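Erkulska WC-Sitz mit Absenkautomatik im Dauertest: solide Scharniere, schwache Anleitung

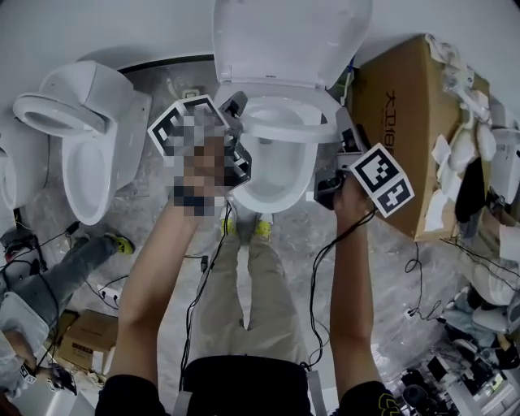
Ein WC-Sitz wird selten nach technischen Kriterien gekauft. Im Handel entscheidet meist die Form des Deckels, und die Angaben zur Befestigung stehen kleingedruckt auf der Rückseite des Kartons. Beim Erkulska lohnt sich der Blick auf diese Rückseite, denn dort unterscheidet er sich von den meisten Modellen seiner Preisklasse.

Geliefert werden Sitz und Deckel als vormontierte Einheit, dazu zwei Scharnierplatten, zwei Gewindebolzen aus Edelstahl, Spreizdübel aus Gummi und ein Beutel mit Puffern. Der Sitz besteht aus Duroplast. Das Material ist hart, schwerer als Thermoplast und unempfindlich gegen die üblichen Badreiniger. Scheuermilch sollte man trotzdem vermeiden, sie macht die Oberfläche stumpf.

Montage

Die Befestigung erfolgt von oben. Das ist bei wandhängenden Becken mit geschlossener Unterseite zwingend und bei allen anderen zumindest bequem. Der Dübel wird in die Bohrung gesetzt, der Bolzen durch die Scharnierplatte geführt und mit dem beiliegenden Inbusschlüssel angezogen. Die Exzenterplatten erlauben eine Korrektur in Längsrichtung und in geringem Umfang auch seitlich. Am Becken im Gäste-WC saß der Sitz beim ersten Versuch zu weit hinten, der Deckel stieß geöffnet gegen die Drückerplatte. Nach dem Lösen beider Bolzen ließ er sich nach vorn schieben.

Die Anleitung besteht aus einem Faltblatt ohne Text. Ein Anzugsmoment fehlt. Wer zu schwach anzieht, hat nach einigen Tagen einen wandernden Sitz, wer zu stark anzieht, drückt den Gummidübel aus der Bohrung. Bewährt hat sich, handfest anzuziehen, den Sitz auszurichten und danach noch eine halbe Umdrehung zuzugeben. Meine Kollegin Jeptoo Makori hat denselben Sitz an einem älteren Becken montiert und dort die Dübel gegen längere getauscht, weil die Keramik an dieser Stelle dicker ausfiel.

Absenkautomatik

Die Dämpfer sitzen in den Scharnierachsen und arbeiten für Deckel und Brille getrennt. Beide Teile senken sich gleichmäßig und ohne Schlag auf den letzten Zentimetern. Nach 200 Zyklen von Hand war keine Veränderung festzustellen. Das sagt über die Lebensdauer wenig aus, schließt aber einen Frühausfall aus, wie ich ihn beim Clukel hatte – dort fiel der Deckel schon nach zwei Wochen ungebremst zu.

Im kalten Bad arbeiten die Dämpfer merklich träger. Bei geöffnetem Fenster im Winter steht der Deckel einen Moment, bevor er sich in Bewegung setzt. Ein Mangel ist das nicht.

Reinigung

Zum Abnehmen werden zwei Tasten an den Scharnieren gedrückt, der Sitz lässt sich dann nach oben abziehen. Die Tasten sind klein und mit nassen Handschuhen schlecht zu treffen. Unter den Scharnierplatten sammelt sich Kalk, und an diese Stelle kommt man nur, wenn die Bolzen gelöst werden. Der Wikex hat an dieser Stelle eine Dichtscheibe, die auch einzeln verkauft wird und beim Erkulska passt.

Bewertung

Sitzkomfort und Verarbeitung sind gut, die Kanten sauber entgratet, die Puffer halten. Abzug gibt es für die Anleitung und die Tasten. Ersatzdämpfer sind laut Händler lieferbar, eine Bestellung vom September kam allerdings erst nach Rückfrage an und enthielt nur die linke Seite. Die rechte steht noch aus.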